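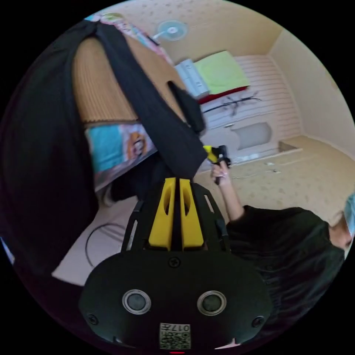 The tan folding door, with the colourful board below it.

I have promised for a long time to write about the dark laundry, and in September I finally have a reason. The summer clothes go away, the black ones come out, and in our house almost everything for work is black. Kausar has black shirts, I have black trousers, and my brother Kvido, when he visits, brings a bag of black T-shirts and leaves half of them with us.

The bedroom is small and we do all the folding on the bed. We tried a table once. It was too narrow and the sleeves were always hanging down and touching the floor. On the bed there is a patchwork quilt with a lot of colours, and on top of it a woven mat. I bought the mat for hot nights, but I like it more for folding. It is firm and flat, so a trouser leg stays where you put it. On a soft mattress the cloth sinks in the middle and you get a crease you did not want.

There is one more advantage which I did not expect. Black cloth on a light, striped surface is easy to see. You notice the white thread, the hair, the bit of paper tissue from a forgotten pocket. On a dark blanket I found these things only later, at work, under a strong lamp.
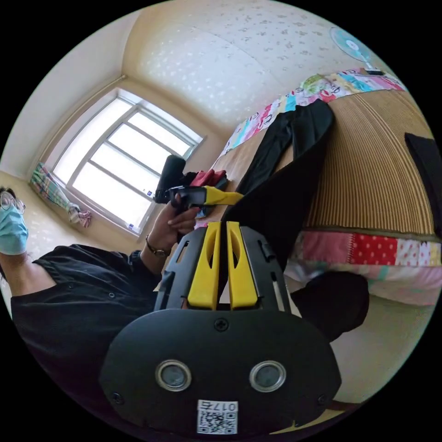 Round glasses, light blue mask and the black shirt with the small buttons.

Shirts with buttons take me the most time. I close the top button, then one in the middle and the last one, and I leave the others open. Then the shirt goes face down, sides to the back, sleeves straight down, and the bottom part up in two folds. Kausar closes every button. We have discussed it many times and I don't think we will agree.

For T-shirts and towels I am not so strict. A small pile on the mat, each thing shaken once, folded in half and again in half. If the towel is a little crooked, it is still a towel.

What I do not like is to fold late in the evening. In lamp light dark blue and black look the same to me, and I have already gone out in one navy sock and one black. Now I start before four in the afternoon.

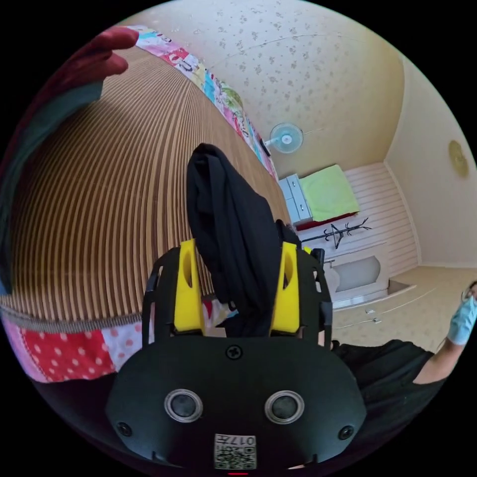
Do you iron black clothes before you fold them?
Only the shirts for work, and always inside out, because a hot iron can leave shiny places on dark cloth. The rest I shake well and press flat with my hands.

A reader, Dalibor Vrabec, wrote to me in spring that he puts his clothes into the drawer rolled, and he can fit more in. I tried it for one month. It is true that there was more space, but the trousers came out with small waves on the legs, and I went back to folding. For holidays I still roll the T-shirts, for the suitcase it is a good method.

Trousers I leave for the end, when the rest of the mat is free. They need the space. First I turn the pockets in, then I lay the legs straight and go over the seams with my palm from the waist down. If the seams are not one on the other, the fold will be crooked – you can repair it in the middle, but it is quicker to begin again.

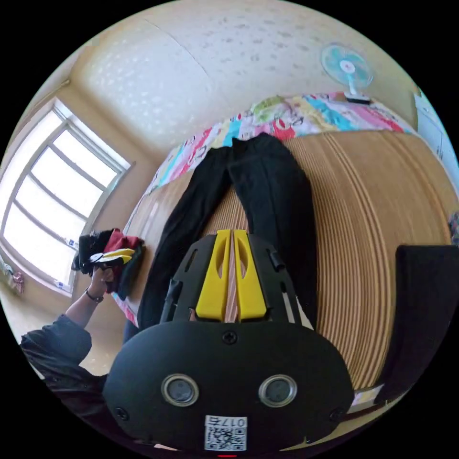 Black trousers flat on the bed, with the waist at the top.

Then one leg over the other, and the length in three parts. I used to fold only in half and hang them over a chair, where they stayed until somebody wanted to sit.

I have also 20 new wooden hangers waiting in the hall, and I don't know yet which clothes should get them. Kausar wants them for her shirts. I had in mind the coats, since the old wire hangers make strange shoulders on them. We will decide before the weather gets cold, I hope, and next time I will write about the socks.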